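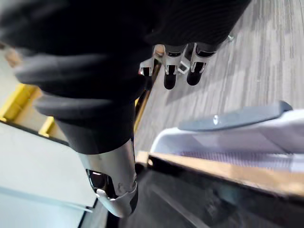 Setting Up a Two-Level Sorting Table

I love a good sorting table! Give every small part its own spot and the whole job gets calmer (and a lot more fun).

Step 1. Pick the floor
Short-pile carpet is great. Dropped pieces don't bounce far, and a gray one hides dust nicely.

Step 2. Trays go up top
Put your black molded trays on the upper level, in a row toward the back. Leave the front half clear for your hands.

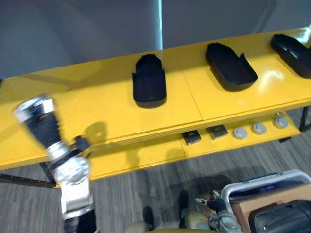
Space them evenly, with enough of a gap to get your fingers in on both sides. I like a bright tabletop for this – dark trays really pop on yellow.

Step 3. Small pieces underneath
Squares together, round discs together, all in a line. Keep each kind in its own stretch of shelf and don't stack anything.

Step 4. Do a practice run
Move one piece from shelf to tray and back again. If you bump the tabletop, shift the row toward the edge and try again. My Trokstead table is 700 mm tall, perfect from a stool!

Johannes Pretorius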